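Home Blog Archive Contact

March - by the Motport desk
2 min read

I spent the morning going through search terms for Clunik, and the list was too long again. The tool gave me 1000 phrases. I cut anything with no clear buyer behind it and got down to 105.

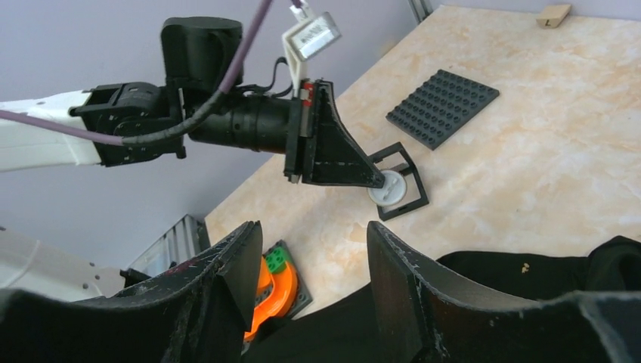
Seven of those already bring in most of our visits, so I left their pages alone. The rest went into a sheet, sorted by what the person probably wants - a price, a fix, or a comparison with Trisent.

The best surprise was a long phrase with 741 searches a month and only weak pages ranking for it. I'll write that one first and keep the title plain. 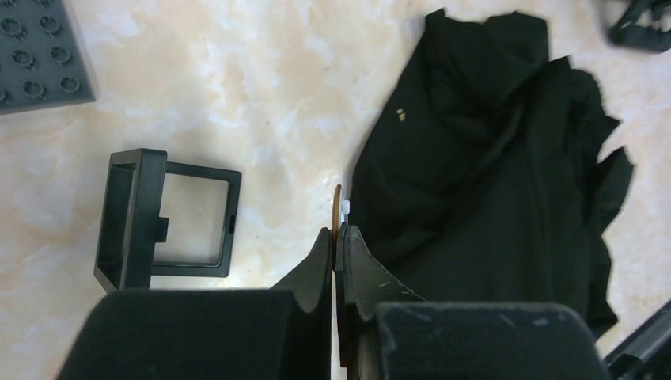 Thin brown disc, held on edge.

Next up is the Lui site, which still has the same title tag on every page.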